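The Plates from Orkley

Mei-kuen Shih did not believe in the plates. She believed that they existed, because her brother-in-law had driven them over from Orkley in a box full of newspaper, but she did not believe a word of what came with them.

"They belonged to a hotel," Tullio said.

"What hotel?"

"The Tsolakis. On the lake. Very grand, before the fire."

"A grand hotel with pink plates."

Tullio said that the pink ones were for breakfast. He had paid 200 dollars for the lot and he had the look of a man who would have paid more if he'd been asked nicely. Mei-kuen picked up a gray one and turned it over. There was no mark on the bottom. She had worked 17 years in a restaurant supply store and had never seen a hotel that didn't put its name on the bottom of a plate, mostly so it could charge you when you took one home.

"The name wore off," said Tullio.

"Off the bottom?"

He went to see about the coffee.

The trouble was that her sister wanted them for the anniversary dinner, and had opinions about the order they should go in. Dark ones on the shelf, she said on the phone, and the colors down below where people could see them. Then she called back. A dark one below too, for contrast. Mei-kuen asked what it was supposed to contrast with and her sister said, "The others," as if to a child.
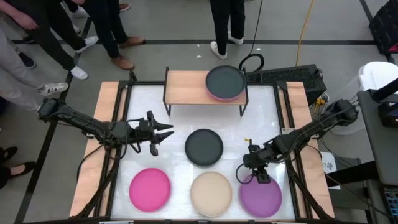

So there was the charcoal plate up on the little wooden shelf, sitting on a pink one that stuck out underneath it like a slip under a skirt, and half the shelf with nothing on it at all. Down below were the hot pink, the beige and the purple, and the other dark one by itself behind them. Mei-kuen thought it looked like a rummage sale. She moved the beige one to the left. It looked like a rummage sale with the beige one on the left. She moved it back.

"The guests at the Tsolakis each had a color," Tullio offered from the doorway. "So the waiters would know."

"Know what?"

He hadn't gotten that far. She watched him try.

"Who was allergic," he said.

"To what, Tullio? Beige?"

Her sister came in at last with her coat still on and went straight to the plates. She picked up the purple one and held it flat against her chest with both hands.

"Mom had this one," she said.

Their mother had owned white plates with a blue rim, and when those broke she had bought more white plates with a blue rim. Mei-kuen could have said so. She had the sentence ready. Tullio was looking at her over his coffee, quite hopeful.

"Did she," said Mei-kuen.

"For cake."

Mei-kuen took the plate from her and turned it over. No mark on that one either. She put it back at the end of the row and asked what time people were coming.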